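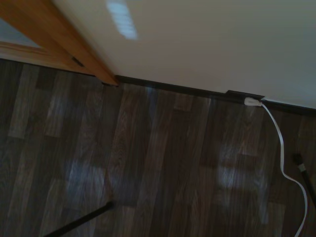

**How many demonstrations should I record per task before the first training run?**

Posted by Heino Sepp

I'm recording teleoperated pick-and-place episodes for an imitation policy. One arm, one wrist camera, one fixed task (move a cup from the counter to a tray). I have 46 episodes so far and can record 15 per hour including resets. Do I train now or keep recording? The Navitness guide gives no minimum.

---

**Yichen Jin**

Train now. A first run on 46 episodes won't give you a usable policy, but it will show whether your logging is correct, and most early failures are logging failures. Check these before you record any more:

- Action and image timestamps come from the same clock. On our Tekdale controller the image stream lagged the joint stream by 122 ms, and the policy learned to overshoot.
- Gripper state is stored as the commanded value and the measured value, in separate fields.
- Episodes end at task completion. Trailing idle frames teach the arm to stop moving.
- Start positions vary. If the cup is always placed by the same operator from the same side, the spread is smaller than you think.

After that, record in batches and hold out one full session for evaluation. Splitting at random by frame puts neighboring frames in both sets and makes the validation loss meaningless. Our cup task leveled off at 984 episodes across four rooms. A single room needed far fewer, but the policy didn't transfer.

---

**dindow_user**

more data is always better, just keep going

---

**Dlamini**

I'd disagree with the post above. Bad episodes cost more than missing ones. We dropped every episode where the operator paused mid-reach or regrasped more than twice, and success went up on the smaller set. Keep the dropped ones in a separate folder, they're useful later if you want recovery behavior.

Also lock exposure and white balance on the wrist camera, or at least log them per episode. Ours was on auto until November and those sessions had to be reweighted.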